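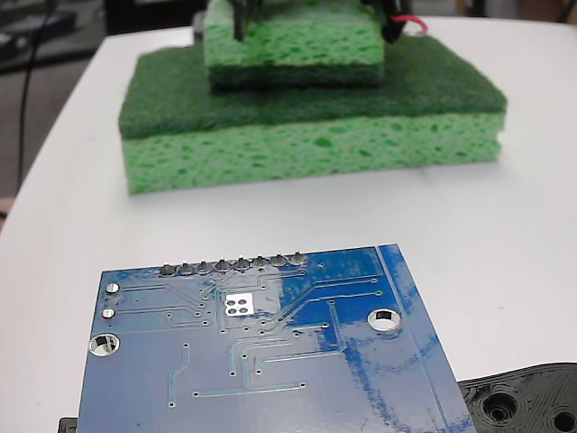
Replacing a kitchen sponge every week is a habit people were sold, and Yatziri Villaseñor would like to know who did the selling. She put the question to Breta Household Review this spring, in a letter that ran to four pages and came with her grocery receipts. The review did not have a good answer for her. It has a partial one now.

MANRÍQUEZ, July 2023 — Breta Household Review today released its report on replacement advice for everyday cleaning goods. The report looks at what shoppers are told about when to throw out sponges, dishcloths, scrub brushes and mop heads, and at how much support is offered for those instructions. On the whole, the support is thin.

Reviewers collected 220 packages and product leaflets from grocery, hardware and discount stores. Of those, 59 told the buyer to replace the item on a fixed schedule. Only 17 of the 59 gave any reason for the schedule, and most of those reasons came down to a single word, usually "freshness" or "hygiene." None named a test that a shopper could look up.

The schedules also disagreed with one another. Two scrub sponges sold on the same shelf, with much the same list of materials, carried advice of one week and one month. A dishcloth was said to last "up to 30 washes" on the front of its wrapper and "a season" on the back. Breta wrote to the makers of both sponges and of the dishcloth. One replied, and the reply repeated the wording on the package.

The review wants to be careful here. A sponge that stays damp and full of food scraps is a fine place for bacteria to grow, and the report does not tell anyone to keep one until it falls apart. A sponge that smells bad should go in the trash. So should one that is slimy after rinsing or is shedding pieces into the dishwater. These are old rules, and they ask a person to look at the thing in their hand. A date on a wrapper can't know whether a household washes three plates a day or thirty.

The report is just as doubtful about some of the advice that goes the other way. Tips for making a sponge "good as new" are all over the internet, and Breta read plenty of them. Many promise that a minute in the microwave will clean a sponge completely. Few mention that a dry sponge can catch fire in there, or that a sponge with metal in it should never go in at all. Boiling, bleach and the top rack of the dishwasher each have their fans, and each may cut down the germs for a while. The reviewers found no good grounds for the word "completely."

Breta also mailed a questionnaire to its readers and got 3,233 back. The people who answer a mailed survey on dishcloths are not a fair sample of the country, and the report says so on its second page. Still, the comments were useful. Readers said they went by smell, by looks, or by whatever day they happened to notice the new pack under the sink. Several said they cut sponges in half to get more use out of a pack. Others move an old one down from dishes to the bathtub and then to the garage. The report has no objection, as long as it never moves back up.

A separate chapter takes on subscription plans. The reviewers signed up for two, Drido and Hurnine, and in both cases found the shipping interval preset to the shortest choice on the menu. Changing it at Drido took one click. At Hurnine it took a phone call — and the next box came early anyway. Breta does not claim this was done on purpose. It suggests checking the setting before paying.

The review is asking manufacturers to do one of two things: print the basis for a replacement schedule, or leave the schedule off. It expects most will do neither, and plans to collect a second set of packages next March to find out.

The full report is free to read at the Manríquez public library and by mail on request. Breta Household Review buys every product it looks at from ordinary stores and takes no advertising from makers of cleaning goods. Press questions may be sent in writing to the Manríquez office.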